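Hedanside Lending Shelf: progress report, second half of the grant year
Prepared by Elisa Cocco for the Prostholm Fund
Attention: Mareike Kohlhase

Dear Mareike,

You asked for something you could read over one cup of coffee, so I've tried to keep the tables out of it and tell you how things stand. The short version is that they stand very well, and I'm delighted to be writing this one!

Where we are

When we wrote to you last, the lending shelf was a cupboard at the back of the Hedanside reading room, with a paper sign-out book and a pen on a string. We now have 342 household items on the list, all of them checked, numbered and free to borrow for two weeks at a time. Most are dull in the best way: tile cutters, folding tables, pressure cookers, a carpet washer, two cake stands that go out every weekend without fail. The grant paid for the things people kept asking for and we could never supply, chiefly the good sewing machines and the dehumidifiers.

We have 93 households signed up as regular borrowers. I had told you to expect 70, and I thought that was brave of me at the time. Many of the new ones come from the Villa estate on the far side of the canal, where we had almost no members before. What changed was the evening opening. Closing at five was hopeless for anyone with a job, and once we stayed open until eight on Friday the place filled up straight away. People stay and talk, too, and it's become quite a sociable evening.

Breakables and the second site

The Villa collection point opened in September, in the ground floor room the housing office let us have. Moving stock between the two sites has taken more thought than I allowed for in the plan. Glassware and ceramics were the worst of it. We lost a set of punch glasses on the very first run and a slow cooker lid on the second, both down to hurried packing, and I've put the replacement cost under "stock" in the accounts so you can see it plainly.
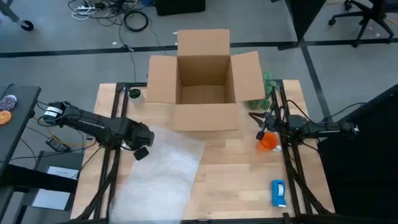
Since then every breakable set has had its own packing card, listing what goes in, in what order and which way up. The cards live with the set. Borrowers get a copy when they take something home, and they've turned out to be keen on them (one family laminated theirs and brought it back with a thank-you note on it). We haven't had a breakage in transit for the last four months. The punch glasses have been replaced with sturdier ones, and they are already booked for two weddings and a retirement party.

Repairs

I want to spend a moment on repairs, as this is the part of the project that has surprised me most. The original application had one line about it. We thought we would send broken items out to a shop and leave it there. The nearest shop quoted us more for a new drive belt than the carpet washer was worth, so we asked on the notice board whether anybody fancied having a look, and nine people turned up! They now meet once a month. Between them they can handle nearly anything with a plug, and two of them are teaching the rest to service the sewing machines properly.

They have also started a parts drawer, labeled down to the last screw, and I'm under strict orders not to tidy it. Spending on outside repairs has dropped so far that I'd like to move what's left of that line into new stock. I'll send the form separately.

The catalog

Our old spreadsheet has finally been retired. We moved everything to Drerkik over the summer, and it was a slog: typing in every item, taking out the duplicates, deciding whether a hand blender and a stick blender were the same thing (they are, and it took an entire afternoon). The reward is that borrowers can see what's in and reserve it from home. Reservations made ahead of a visit are now the usual thing, and the desk is much calmer for it.

Reminders are sent two days before an item is due back. Late returns used to be our biggest headache, and they've gone down so much that we have stopped charging fines entirely. I was nervous about that. The returns haven't slipped at all, and I think people like being trusted.

One job is still unfinished. The catalog has no instructions in it yet, so anyone borrowing the tile cutter has to ask at the desk or guess. We're writing short instruction sheets in plain language, one item at a time, starting with whatever has a blade or gets hot. 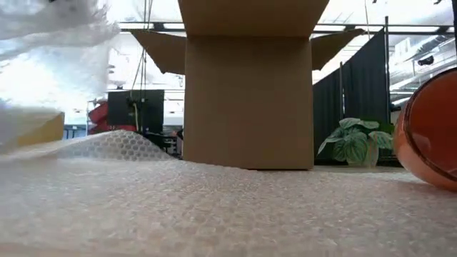
Can the second site keep going once the grant ends?
The rent is covered for another year by the housing office, and the running costs are small enough to be met from memberships if we hold our present numbers. The one cost we can't yet cover is the paid desk hours on Friday evening, and we are talking to the estate's residents' association about sharing them.

Money

Spending is on track. We are slightly under on equipment, as we picked up three of the dehumidifiers secondhand from a hotel that was closing, and slightly over on shelving, where I simply measured the Villa room wrong. The two nearly cancel out. Insurance came in at the price quoted. Receipts are in the folder you have access to, sorted by month, with the shelving ones on top in case you want to tease me about them.

Next few months

The carpet washer is worn out and needs replacing before spring, when everybody wants it at once. We'd also like to add baby and toddler things, which are the most requested items we don't stock. Car seats are out for safety reasons, but travel cots, high chairs and stair gates look manageable, and the health visitor at Villa has offered to go over the list with us.

The repair group would like to hold an open day where people bring in their own broken things from home. I said yes before they had finished asking. Do come if you can, and bring a toaster.

With warm thanks to you and everyone at the Fund,
Elisa Cocco
Hedanside Lending Shelf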